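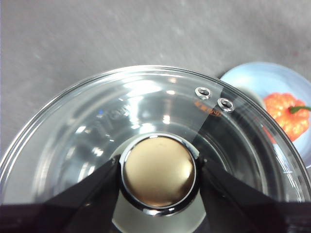 Glass lid, held by the knob.

Jun 21, 2021

I have been promising to write up our bench rules ever since December, when Indira Nair asked me how we do things at Drestow and I talked at her for most of a lunch without getting to the end. She wanted a page she could hand to new people at Prirkstead. Well, Indira, I'm finally sitting down to it, with a large iced tea and no clear plan!

Our old rule book had 93 rules in it. I know, because I typed most of them, and I was very proud at the time. Chidubem Mohammed read the whole thing over a weekend (bless him) and came back with a pencil line through everything he couldn't remember by Monday lunch. We kept 40, and I miss maybe two of the others.

The one I'd put first is to pick the grip before you pick the speed. For a lid, our page says knob only, a finger on each side, never the rim and never the glass. You can grab a lid other ways and get away with it, and I've watched people do it, but then every run looks different and you can't compare one with the next. So it's written down as knob, and if somebody has a better idea they change the page first and the grip second.
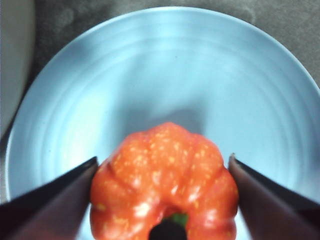

Both fingertips on the sides, with the blue plate underneath.

Soft and lumpy things get their own paragraph, which we rewrote more times than I'd like to admit. The wording we settled on is "sides, low force, over the plate." The last part was Chidubem's. Keep the thing above its dish while you're checking the hold, and only then go traveling across the table with it. We also ask people to look at the fingertips up close before they raise the force, and to write down the number they started from. I'm terrible at that one and have a sticky note on my monitor about it.
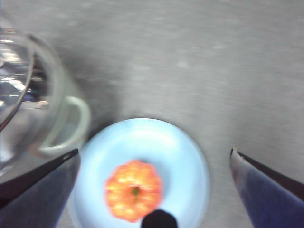
Fingers wide, mug handle right by the plate.

Then there's spacing, where I'm the fussy one. Glass next to a plate is allowed, but the approach has to be slower and the fingers have to be open before they come down between things. Ekpo's sheet, which we borrowed from at the beginning, had a fixed gap in it for every object, and we just never managed to keep to that with handles sticking out every which way. Ours says to check the handle side first and plan from there.

I still owe you the part about stop buttons and who is allowed to reset. It's long, and my tea is gone, so I'll put it up next week.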